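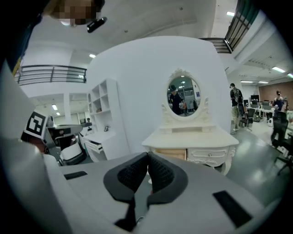
Ask a furniture maker in Grakik what a dressing table is for and the answer comes back that it is for sitting still. The remark was made to students visiting a showroom one September, and several of them wrote it down as a joke. The maker meant it as a rule of design. A person at a desk reaches and turns. A person at a dressing table mostly faces forward, toward a mirror, and everything else on the piece is arranged around that position.

Chapter 8
Tables With Mirrors

A vanity, or dressing table, is a small table with drawers and a mirror. The mirror may be fixed to the top, stand on it, or hang on the wall behind. White vanities with curved, carved legs and an oval mirror in an ornate frame borrow their shapes from much older furniture. The crest at the top of such a frame holds nothing up. It gives the piece a front and a center.

Drawer fronts deserve a closer look. On one vanity a white front with a round knob may share the table with a front in a light wood tone. Students should learn to describe each front separately – color, finish, handle – before they say anything about the style of the whole.

A writing desk with a drawer can be close to a vanity in size, and shops often show the two near each other, along with open shelving divided into square cubbies. The Clomus showroom, used as a case study later in this chapter, keeps up to 3,000 pieces on two floors and groups them by room. Its rival in Wyss groups them by color.

In this chapter you will learn to:
name the parts of a vanity and its mirror
tell carved trim from applied trim
measure knee space and seat height
plan a bedroom corner for a vanity or a desk

You will need a tape measure and the floor plan on page 17. Section 8.1 begins with legs.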